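Papering and gridding a workbench for small parts

Workshop tips, updated Sun 2 June

A bench top collects everything. If you sort electrical parts, screws, hinges or the contents of old junk drawers, a layer of brown paper and some blue tape will keep the job in order for very little money. The method below works on any flat table, and you can set it up in one evening.

Choosing the paper

Use plain brown kraft paper from a roll. The thin kind sold for wrapping parcels tears when you drag a metal part over it, so look for 60 lb paper or heavier. Newspaper leaves ink on white plastic housings. Old bed sheets bunch up, and small screws get lost in the folds.

Unroll the paper the day before and let it lie flat with a board on top. Cut it long, fold the extra under the table edge, and tape it on the underside. Start at one short end, smooth toward the other, and tape that end last. If you need two widths, overlap them by 2 inches and tape the full length of the seam. A loose seam catches every washer you slide across it.

Marking the grid

Painter's tape is the right tape here. It sticks well enough to kraft paper to hold for months and is easy to see. Masking tape in tan disappears against the brown. Duct tape takes the top layer of the paper with it when you move a line.

Mark your spacing along two opposite edges with a pencil, then run each strip from mark to mark. Pull the tape off the roll in a long length, hold it taut an inch above the paper, and lower it all at once. Pressing as you go makes it wander.

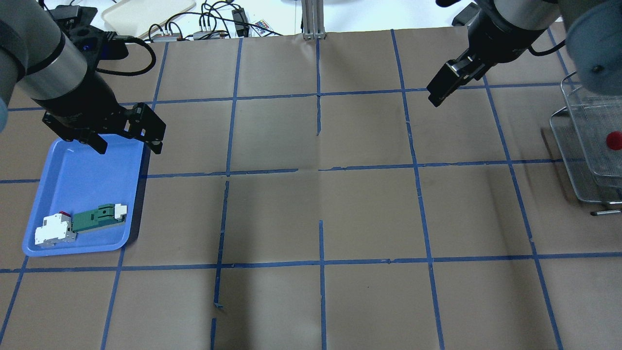 The cells do not have to match perfectly. A grid with a few crooked strips works as well as one laid out with a square, and you can patch a broken strip with a short piece laid over the gap. What matters is that every cell is big enough for your largest common part plus room for your fingers. For breakers and rail modules, a cell a bit wider than your hand is comfortable. For screws, use a shallow dish inside the cell.

Trays and baskets

Put the parts you are working on in a tray with a raised rim. A solid color is best, because white and gray housings show up well against blue or dark green. The Cimer parts tray is a good size for a bench, but a cafeteria tray from a thrift store does the same job. Keep only a few parts in the tray at a time. When it fills up, things start sitting on top of each other and you stop seeing what is on the bottom.

Wire mesh is better for finished or odd items. You can see what is inside from the side without tipping it out, and dust falls through. Do not use mesh for small screws, which work their way into the openings. Stand the basket near one side of the table, where your sleeve will not catch it.

Cords and power

Keep the power strip past the edge of the paper, at the back. Cords that cross the grid lift the tape and sweep parts out of their cells. Bundle the slack with hook-and-loop ties — zip ties have to be cut each time you change something. Plug-in adapters take up two outlets on most strips, so put them at the ends.

Test parts only after they are out of the circuit, and never sort anything that is still connected. If a breaker has scorch marks, a loose toggle or a cracked case, put it in the scrap box. Do not save it for later.

Anything fixed to the bench

If you mount a vise, a lamp or other equipment, decide where its base plate goes before you tape. A plate can sit right on top of the paper, but the paper under it will wear first around the corners. Run your grid lines up to the plate and stop there. Swing any moving part through its full reach and keep tall containers out of that space. 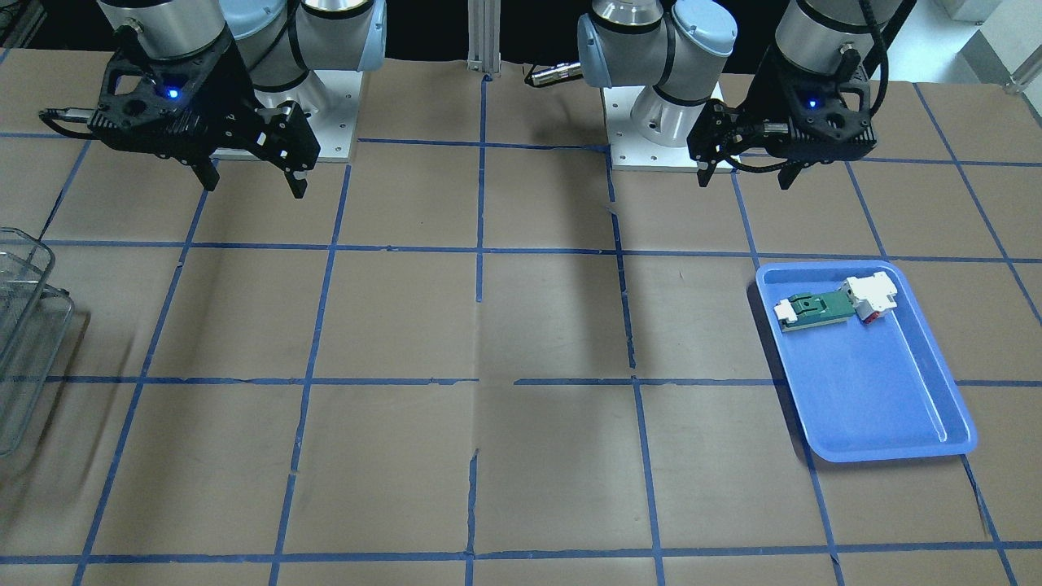
Light is the other thing to settle early. One lamp from one side throws a shadow across half the cells. Two lamps, one on each side, give softer shadows and make it easier to read the small print on a module. Matte paper helps too, and it is one more reason to skip the shiny freezer kind.

Replacing the paper

Change the paper when it has oil spots or more than one tear. Ours usually lasts until December if it goes down in early summer. Lift everything off, cut the tape on the underside, and roll the sheet inward from both ends so that the crumbs and wire clippings stay inside. Check the roll for dropped screws with a magnet before you throw it out.

A Moges bench brush is fine for the daily cleanup. Sweep along the tape lines, with short strokes, and empty the pan each time. Painter's tape that has been down a whole season may leave a faint line on the paper, but it will not reach the wood.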